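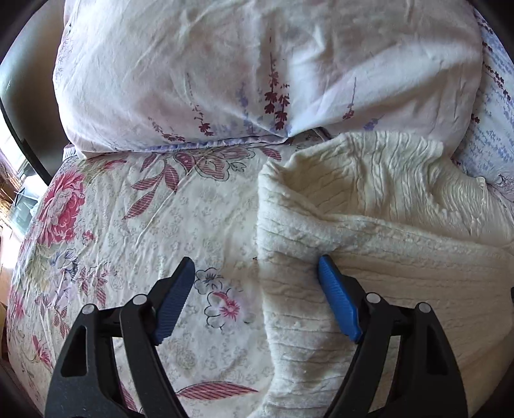
*Peony duvet, with some knit fabric beside it.*

I've been meaning to write up the Hulinix blotting kit for ages, and now that I've got through most of a box I've run out of excuses. For anyone who hasn't come across it, it's one of those all-in-one western blot sets: transfer buffer concentrate, blocking powder, wash buffer, a rabbit secondary antibody, the detection reagent and a stack of pre-cut membranes. You bring your own samples, your own gel and your own primary. I bought it through Skamitz, who seem to be the only supplier near us that keeps it in stock.

A bit about what I use it for, as it matters. I work in a small teaching and research lab (very small, two benches and a cold room we share with the people upstairs) and I run blots most weeks, mainly on lysates from cultured cells. The proteins I chase are middling to large and not especially plentiful. If you're looking at actin all day, almost anything will do and you can probably stop reading and buy the cheapest one!

## What's in the box

The kit comes in two parts, one for the fridge and one for the shelf, and they're clearly marked, which I can't say for the last brand I used. The antibody and the detection reagent go in the fridge. The powders and membranes stay out. Do check both parts turn up together. Mine didn't, and the cold one sat in goods-in until somebody thought to ring me. It was still chilly when I got to it and it has behaved perfectly well, but I'd rather not have had the fright.

You get 66 membranes, cut to fit a standard mini gel with a small margin all round. I was sniffy about pre-cut membranes until I tried them. I've spent years trimming my own off a roll with blunt scissors and a dodgy ruler, and getting fingerprints on the corners, and I don't miss it one bit. Each one sits between two sheets of blue paper. Peel off *both* before you wet it. I did one with the backing still on and wondered for a good hour why my gel hadn't gone anywhere.

The wash buffer concentrate makes up generously. The transfer buffer less so, and I'll come back to that.

## Running it

The instructions are a folded sheet in very small type, and there's a longer version on the Skamitz site that's much better. Use that one. The printed sheet skips the methanol step for the membrane altogether, and if you're new to this you'd be stuck at the first hurdle.

My usual routine, for what it's worth:

1. Run the gel in the morning, get it into the transfer before lunch.
2. Transfer in the cold room, wet tank, 88 volts. The sheet says 100 but I found my tank got too warm at that.
3. Block for an hour on the rocker.
4. Primary overnight in the cold.
5. Wash, secondary, wash again, image.

The blocking powder dissolves nicely. I know that sounds like faint praise but I've had blocking agents that clump like bad custard and leave little specks all over the final picture. Hulinix's goes in with a few minutes' stirring. It smells faintly of malted milk. Make it fresh though, because a bottle I kept over a long weekend went off spectacularly and I had to bleach it twice.

The secondary is where the kit earns its money. The sheet suggests a dilution that I think is far too strong. My first blot came out black as a chimney, whole lanes of it, with a pale halo where the real band had burnt itself out. I went down in steps and settled at six times weaker than they recommend. At that strength the bands are sharp and the background is a soft, even grey. It also means the little vial lasts forever, so I suppose I shouldn't grumble!

The detection reagent is the usual two bottles that you mix just before use. You get a good steady glow from it. I've imaged straight away and I've imaged after coming back from a phone call, and the second one was only a touch dimmer. With my old reagent I'd have had nothing left.

## How does it look?

Good. Really good, on the right samples. I did a proper side by side with the Tkachuk kit, which is what we had before, using the same lysate split over two gels, the same primary and the same exposure time. For my middling protein I honestly couldn't pick between them. For the large one, the Hulinix band was clearly stronger and there was less smearing above it. I repeated it with a fresh lysate and got the same again, so I'm fairly happy it wasn't luck.

Where it fell down was with a phospho antibody that a colleague asked me to try. The background was horrible, cloudy and patchy, and no amount of washing shifted it. I suspect the blocking powder is milk based (the label only says "protein blend") and that's often a bad match for phospho work. Swapping to plain BSA cleared it up on the next go. So it's fixable, but then you're paying for a blocker you can't use, and it would be nice if they told you what was in it.

I also had two blots with a speckle right across the middle. One of those was my fault, as I'd let the membrane dry out a bit while I hunted for a clean tray. The other I can't explain. The remaining ones from that packet have been fine.

## The annoying bits

The transfer buffer runs out first. By a mile. I'd used the lot with nearly a third of the membranes still sitting there, and Skamitz don't sell it separately. I've been making my own Tris-glycine since and it works perfectly well, so it's not a disaster, but a kit ought to run out of everything at more or less the same time. If you use a small tank you may get further with it than I did.

The lids on the detection bottles are nearly identical, one white and one slightly less white. In a dim room with gloves on this is asking for trouble. I've put a strip of red tape on B.

Then there's the expiry date on the antibody, which was shorter than I'd expected. I bought mine in December and it had only a few months on it. I've carried on past the date without seeing any drop, but if you've got auditors or anything like that to keep happy you'll want to ask before ordering.

And the rocker tray! They throw in a free plastic tray and it's too shallow. Anything faster than the lowest speed and you've got wash buffer all over the bench. Mine now holds pipette tip lids.

## What it costs

I paid roughly 400 pounds, with delivery on top because of the cold pack. Split over all the membranes it's very fair for something that includes the secondary and the detection reagent, and it came in under what we were paying for Tkachuk once I'd added up all their separate bits. If you only run a blot now and then, I'd think harder. You'd be binning out-of-date antibody before you were halfway down the box. Skamitz used to do a smaller starter size and I wish they'd bring it back.

I did look at the Gendo version too, which is cheaper again. A lab I used to work in has it and I had a play on a visit. It's perfectly decent for strong signals but I couldn't see my large protein at all at a sensible exposure, so for me that ruled it out. The membranes felt flimsier as well, and one tore as I was lifting it out of the cassette.

## Would I buy it again?

Yes, and I've already put the next one on the order sheet. I'll be mixing my own transfer buffer from the start this time and keeping the kit's bottle for days when I'm in a rush. I'd give it four out of five. It loses the one for the mystery blocking powder and for those daft lids.

A few odds and ends that people have asked me since I mentioned it:

- **Can you strip and re-probe?** Once, comfortably. I tried a second strip and lost most of my signal, though my stripping buffer was quite old.
- **Does it work semi-dry?** I haven't tried. The long instructions say yes, with a different buffer that isn't included.
- **Mouse primaries?** You'd need a different secondary. The one in the box is anti-rabbit only. I've seen a mouse version listed, at the same price.
- **Will film work?** I did one for old times' sake and it came out beautifully on a very short exposure. Weaken the secondary even more if you go that way.

If anyone has used it with tissue samples I'd love to hear how you got on, especially liver. Mine always come up with a fat smudge near the bottom and I'd like to know if it's the kit or me.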